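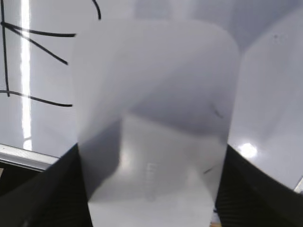

The ferry to Rasum leaves when the man feels like it. That was the first thing my aunt told me on the phone. The second thing was that Grandfather had died and somebody had to go sit with the house.

Sit with the house. Her words. It couldn't be left alone before the burial, something would get in. Draft, bad luck, cousins. She didn't say which. I had 100 in cash and a coat that wasn't good for January and I went.

Bus to Plakach. Four hours, heater stuck on high, everybody with their coats in their laps like pets. Then the dock. Gray water, gray boards, a dog asleep on a coil of rope. I asked the ticket woman when the boat was and she pointed at the man. I asked the man and he looked at the sky for a good long time and ate an egg.

"You're the granddaughter," he said.

"One of them."

"The one who left or the one who sings?"

I said the one who left. He nodded like that was a shame but he'd take my money anyway.

Crossing was bad. I'll skip it. I kept my eyes on a bolt in the deck and thought about the bolt.

The house smelled the same. Onions, lamp oil, wet wool. My aunt had been there before me and stopped the clock and turned the mirror around, and left soup, and a note saying DON'T LET THE STOVE GO OUT. Underlined three times. Under that, smaller — he wrote it all down, you should have a look.

Wrote what down?

Took me an hour to find it. Bread box. Not a diary, a ledger, the long green kind the cannery used to hand out. Grandfather ran the light at Rasum until they put the automatic one in, and I figured it would be oil and weather. It started out oil and weather.

Wind NE. Filled both tanks. Fog till noon.

Wind NE. Filled both tanks. She has not come down.

I read that one twice. Then I fed the stove.

She was Grandmother, I guessed. She'd gone to Flustau the winter my mother was six, everybody knew that, it was the one thing in the family everybody knew. Went over for a tooth and stayed eleven weeks. There was a man, or there was a job at the Verhoeven bakery, or there was only the tooth, depending who had the bottle. Nobody asked Grandfather. You didn't ask him things. You handed him things.

But the dates were wrong. This was years after. She was home by then, she had my uncle on her hip by then.

Wind W. She has not come down. Left bread.

Wind W, strong. Bread gone. Good.

I got up and checked the door. It was locked. I checked it again, I don't know why, it wasn't like it had anything to prove.

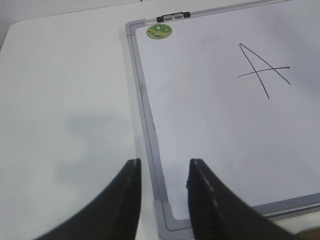
Midnight or so I heated the soup. Ate it standing. The wind was picking up and the house made its noises, I knew most of them. The gutter. The third stair. The thing in the chimney that my mother told us was an owl and wasn't.

Back to the ledger. Pages of it. Whoever she was she lived up top, by the lamp. He left her bread, then fish, then a blanket. Once he left the radio, and the next day he wrote, Does not care for radio. He never said what she looked like. He put down how many steps he climbed, 1,877 one week, like he was going to send somebody a bill.

Then a whole winter of nothing but her. No wind. No oil. He must of kept the tanks full, the light never went out, they gave him a plate for it. But he didn't write it.

She will not look at the water.

She looked at the water today.

Asked her was she cold. Did not answer but moved over.

I sat there with my spoon. Moved over! I was trying to picture him, the big neck, the hands, sitting down next to somebody who had moved over for him. I couldn't do it. I'd never seen him sit next to anyone. He sat across.

In the morning I'd have to tell my aunt something. Or she knew. She'd put it in the bread box, hadn't she. She'd left the note. I started going through the women of the island in my head, who'd been the right age, who'd gone missing, and it was none of them. You can't go missing on Rasum. You can only be at your sister's.

I turned the page and there was a feather.

Brown. Long as my forearm. Pressed so flat it had left its shape in the paper on both sides.

Wing is good now. Opened the gallery door.

Opened the gallery door.

Opened the gallery door. Sat out with her till dark.

Gone this morning. Filled both tanks. Wind S.

And then it was oil and weather again, right to the end of the book. Well. Almost. Every so often, once a year maybe, in the same square hand — Saw her over Plakach side. Or, Think it was her.

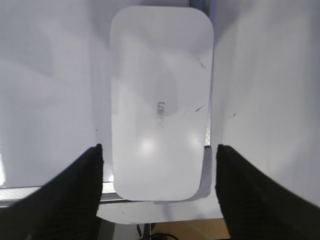

I let the stove go out. I know. I was reading the weather pages, looking for the other ones, and when I looked up the window was getting light and my feet were ice.

My aunt came at seven with the priest's key and a sack of rolls. Put her hand flat on the stove and gave me a look.

"You read it," she said.

"An eagle?"

"We never found out. He wouldn't let anyone up." She was already on her knees with the kindling. "Your grandmother thought it was a woman. For two years she thought it. She climbed up there finally, with the bread knife."

"And?"

"And she came down and started baking a second loaf." She blew on the paper till it took. "Hand me that."

I handed her that.

We buried him at ten. The ground was hard and the men had been at it since dark. The ferry man came, in a tie, with his dog. The one who sings sang. I stood on the sea side with my collar up, teh wind was south, and I wasn't the only one in the family looking up the whole time instead of down where you're supposed to.

Afterward my aunt asked did I want the clock or the ledger. She said take your time. The boat wasn't going anyplace, he was still eating.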